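Clondulport Student Robotics Board > Team projects > Plidar (second-year group)

Thread: Shelf task and glossy surfaces, wrist or head camera?

Last updated: Wed 1 March

gearbox_pat
We are the second-year group doing the Plidar project for the Dimaculangan Cup. The task is to find a named bottle on a display shelf, pick it up and hand it over. A second task, set by the course, is to find the edge of a drawer or door on an appliance without being told where it is.

The shelf is going fairly well. We train on stills from the wrist camera and have 1,000 labelled so far. The bottles are sorted by tier and colour, so the detector only has to get the tier right and then work along the row. It mixes up the silver and clear bottles on the top tier more than the others, and it gets worse towards the far end of the row where they look smaller.

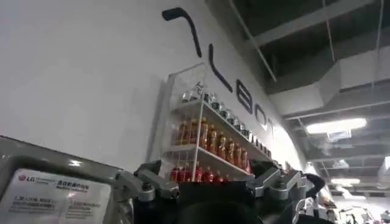

Wrist camera, coming up to the three-tier shelf on the curved wall.

The gripper takes up a lot of the view and the red bottles on the bottom tier are partly behind it. Has anyone dealt with this without moving the camera?

tin_lid
Mask the gripper. Ours is a fixed black shape in the same place every time, so we painted it out of the training stills and the false hits stopped. You will still lose whatever is behind it.

gearbox_pat
We do mask it, but the linkages move when the fingers open and close, so one mask doesn't fit.

tin_lid
Then make 2 masks, open and closed, and switch on the finger position.

hollybank_robotics
I wouldn't bother with masks. Stop further back, take one still with the whole shelf in it, decide which bottle you want, and go in on that. You don't need to see the bottom tier on the way in if you already know where it is.

tin_lid
That works if the base doesn't drift. Ours does. If you go in blind on a tier with glass bottles at the competition and you are a finger's width out, you lose the run.

hollybank_robotics
Ours drifts too. We check the position once at the halfway point. It costs a few seconds.

gearbox_pat
We'll try both and post the numbers. The clear box at the top left corner of the shelf is a separate problem. It reflects the ceiling lights and the detector sometimes calls it a bottle. I have started labelling it as its own class.

kettle_and_wire
Labelling the box is the right thing to do. What about the drawer task? That is the one our group is stuck on.

gearbox_pat
Worse than the shelf. This is from the head camera. 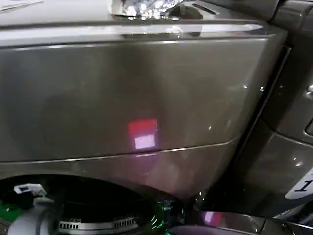
Head camera, glossy grey panel. The line we want is the thin seam in the lower third.

The edge finder picks out the red and pink patch before it picks out the seam. I think the patch is a reflection of a small screen, but I haven't traced it. It also likes the bright strip along the top. Out of 213 stills it chose the seam as its first answer in 5.

kettle_and_wire
Same trouble here. We put matt tape along our panel and it was fine after that.

hollybank_robotics
You can't put tape on it at the competition. The rules say surfaces are left as found.

kettle_and_wire
I know. I meant for testing, so you can tell whether the arm part works while you fix the camera part.

hollybank_robotics
Fair enough, but then you are testing on a surface you won't meet on the day. I would sooner have bad results on the real thing.

osprey88
Take two stills with the head moved a little sideways between them. A reflection shifts against the panel and a seam stays where it is. Keep only the lines that stay put. Prestora has a frame matching tool that does most of the work, in the vision menu.

gearbox_pat
Didn't know about the Prestora one. The panel is curved, does that matter?

osprey88
A bit. The shift is uneven across it. Keep the head movement small.

tin_lid
If you do that, leave the dark opening at the bottom out of the search area as well. There is a green light down there that will give you edges all day.

gearbox_pat
Done that this afternoon, cropped at the lower band. Will run the two-still method on Monday and report back. Still want to hear from anyone who has tried a polarising filter.

kettle_and_wire
We have one on order for the head camera. Will post when it comes.

Contact the board | Copyright Clondulport Student Robotics Board | Back to top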